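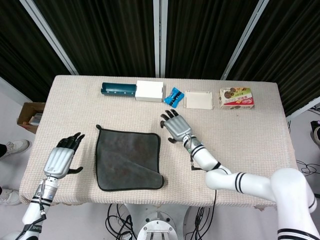 A dark gray microfiber towel on the waffle cloth

How I magnetize my infantry bases for travel

I finally lost patience with foam trays in June, when I opened my case at the Fornarville event and found my Brophy sniper rolling around with his rifle snapped clean off. So I went to magnets, and I've now done my whole skirmish list (and half of Declan Mulligan's, because he kept bringing me beer). It's an easy evening job and you don't need much!

You'll want small disc magnets that are thinner than the lip of your base, super glue, a bit of green stuff, a marker, and a metal cookie tin or steel-lined box. I got a bag of 670 magnets from Steltico, a ridiculous amount for one person, but they were cheap and I have friends.

First, mark your magnets. Keep them in one stack, put a dot on the top one, slide it off, dot the next. Every dot faces the ground. Skip this and you'll get two models that leap away from each other whenever they're in base contact — ask me about my first fireteam.

Next, roll a pea of green stuff and press it into the hollow under the base. Add a drop of super glue, set the magnet dot side out, then turn the base over and push it down on a flat surface with a scrap of baking paper underneath. That levels the magnet with the rim. If it sticks out even a hair the model will wobble, and you'll see it every single turn.

Leave them overnight. I know, I know. I tried to rush the Irau bikes and pulled 4 magnets straight out on the tin lid.

For metal models use two magnets, one near each side of the base. Valdir Teixeira swears by one big one in the middle, and his heavy stuff does hold, but mine slid when I braked hard. Big bases (anything with a tail or a flag) get three.

Now shake test it. Put one model in the tin, close it, tip it on its side and give it a wiggle over something soft. If it creeps, add another magnet before you do the rest of the army.

Next up is the terrain box, once I work out how to keep the ladders on.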